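Search the forum
Advanced search

Fekov sorting kit with two-finger gripper, worth the money?
Posted by r_amarasinghe, Aug 9, 2025

We've been trying out the Fekov tabletop kit. You get the arm, a wrist camera, the gripper and the Tundero software license for 10 months. The job we gave it is putting small office stuff into bins. Staple removers, tape rolls, that kind of thing. 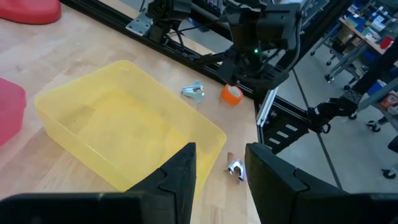
Setup took me one afternoon. Calibration is the slow part, and the manual skips a step on the wrist camera. I paid $400 extra for the longer fingers and I'm not sure I needed them. Anyone else running one?
Rafsan Amarasinghe

fastadberg_fan
I went with the Fastadberg kit instead. Cheaper and the fingers are softer. Staple removers are a bad shape for hard fingers, they roll when you close on the grip.

aaryee7
Disagree. I have both. The soft ones wear out. Mine were done by March and a new pair was $305. The Fekov fingers still look the same as when I got them.

fastadberg_fan
What were you picking up, gravel? Mine are fine.

Araba A.
Rafsan, which bins are you using? Ours came with clear ones and the wrist camera kept losing the rim. Support told us to change the lighting, which we can't do in a shared room.

r_amarasinghe
Not clear. Teal and yellow for the big ones. The yellow lets light through but I haven't had trouble with the rim so far.

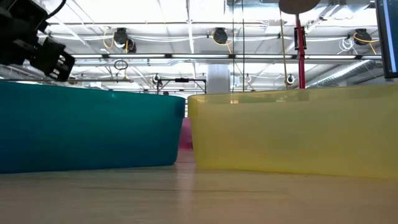 Gripper over the teal bin side, yellow bin on the right.

Araba A.
Thanks. I'd still test the yellow one at night with only the ceiling lights on. That was our worst case. Does the license renew by itself?
Araba Amoah

r_amarasinghe
Yes, unless you turn it off under Account. You have to do it 7 days ahead.

aaryee7
They charged me anyway. Keep the email.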